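# Duvet cover keeps twisting and the duvet ends up in a lump at the bottom

**posted by mumbles_in_gornside, November 2019**

Hello all, first time posting on the bedding board although I've been lurking on the laundry one for ages.

I've got a king size duvet (Britari, the heavy winter one) and every single morning it has slid down inside the cover so that I've got a nice thick bit on my feet and two layers of flat cotton up by my chin. My other half sleeps like a log and doesn't notice. I wake up at daft o'clock freezing and end up wrestling with the thing in the dark.

What I've tried so far:

- safety pins in the corners (one came undone and I found it with my knee)
- buttoning the cover up at the top end instead of the bottom, which just meant I had buttons in my face
- a different cover, the brushed cotton sort, and it was a bit better for the first week and then went back to how it was

The duvet is the right size for the bed, or at least it says king on the label, and the covers all say king too. It didn't do this with our old duvet, but that was flat as a pancake by the time we got rid of it, so perhaps there wasn't enough of it to slide anywhere.

I also can't get the cover on by myself without climbing half inside it. If anyone has a way of doing that bit as well I'd be very grateful, I've seen people talk about rolling it up like a sausage but I've watched it done and I still can't follow it. I end up with the whole lot inside out on the floor and me swearing at it.

I don't really want to buy another duvet as this one wasn't cheap and it's lovely and warm when it stays put!

---

**pegbag17**

Buy a smaller cover.

Sorry, that sounds short, I'm on my phone. What I mean is that king doesn't mean the same thing in every shop. Measure the duvet, then measure the cover laid flat, and if the cover is bigger by more than a couple of fingers' width that's your trouble. I had this for years with a Bruvimier set and it was the cover all along, great big baggy thing. It had shrunk one way in the wash and gone wider the other.

---

**threadbare_and_proud**

Right, I've got opinions on this, so get a cup of tea.

pegbag17 is correct that you should measure first, but I don't think a smaller cover will sort it completely, particularly with a heavy duvet. The weight is what drags it. It hangs over the end of the bed, the filling pulls the whole thing down, and there's nothing holding the top corners except friction. Brushed cotton grips more, which will be why you noticed a difference to begin with, and then it goes smoother with washing and you're back where you started.

The thing that properly fixes it is ties. Have a look at the corners of your duvet, because quite a lot of the heavier ones have little fabric loops sewn in that people never spot. If yours has them, you only need to sew a bit of ribbon or cotton tape into each inside corner of the cover and tie them on. If it hasn't, you can sew a loop on yourself. Go through the seam at the very edge and don't go into the filled part, or you'll make holes for the stuffing to creep out of (ask me how I know).

For the tape I use plain cotton twill, the kind you'd use on an apron. I bought a 5 metre roll off the market and it has done every bed in the house with plenty left. Satin ribbon looks prettier but it undoes itself in the night. A double bow is fine, you don't want a proper knot or you'll be picking at it with a fork come wash day.

If you can't sew, you can get duvet clips, the sort that come in two halves with a mushroom shaped bit that pushes through the fabric into a ring. Halvorsen do a set and I had them on the spare bed for a good while. They do hold. I found them a bit lumpy if you're somebody who sleeps with the corner tucked under your chin, and one got lost in the machine, but for a fiver I'd say have a go before you get the needle out.

Now, the sausage. I couldn't follow it either until I stopped watching videos and just did it slowly. I'm going to put it as plainly as I can.

1. Turn the cover inside out and lay it flat on the bed, with the open end at the foot.
2. Put the duvet on top of it, edges matching all the way round. Do your ties or clips now if you're having them, at the top corners.
3. Start at the top and roll the two together towards the foot, nice and tight, till you've got one long roll.
4. At the foot, reach into the opening of the cover and pull it round and over the end of the roll, so that the end is tucked inside like a sock being turned. Do the other end the same.
5. Do up the middle button or two so it doesn't escape.
6. Unroll it back up the bed, then do up the rest.

Step four is where everybody goes wrong, me included. You're not turning the whole cover, only flipping the mouth of it over each end of the roll. If it looks silly and fat at that stage you've done it properly.

Clear the bed first, mind. Whatever is lying about on it will get rolled up with the rest, and then you've got to undo it all to find out what the lump is.
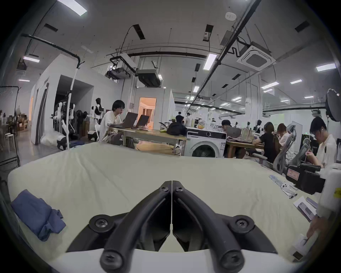
*Blue cloth still on the left, shift that before you start rolling.*

One more thing on sizes. If you do measure and it turns out the cover is miles too big, you don't have to bin it. Run a line of stitching down one long side on the inside and you've taken it in. I did that with two covers back in May and they've been through the wash umpteen times since with no bother. Leave the extra fabric in there, don't trim it, in case you get a bigger duvet one day.

And give the duvet a good shake by the top corners every morning when you make the bed. Heavy ones settle.

---

**soapdish**

I gave up on covers altogether and sleep under a blanket and a quilt. Not much help if you like the duvet but I haven't had a lump since! The blanket wants airing more than a duvet cover would and it takes an age to dry in winter, so swings and roundabouts.

If you do go for the clips, take them off before it goes in the wash. The ring bit on mine cracked on a hot cycle.

---

**mumbles_in_gornside**

Thank you everyone! Measured it this morning and the brushed cotton one is a good hand's width too wide, so pegbag17 you were right and I take back what I muttered at my screen. And there ARE loops on the duvet, all four corners, I've had it since last winter and never once looked. Off to find some tape. Will attempt the sausage at the weekend when there's someone in to rescue me.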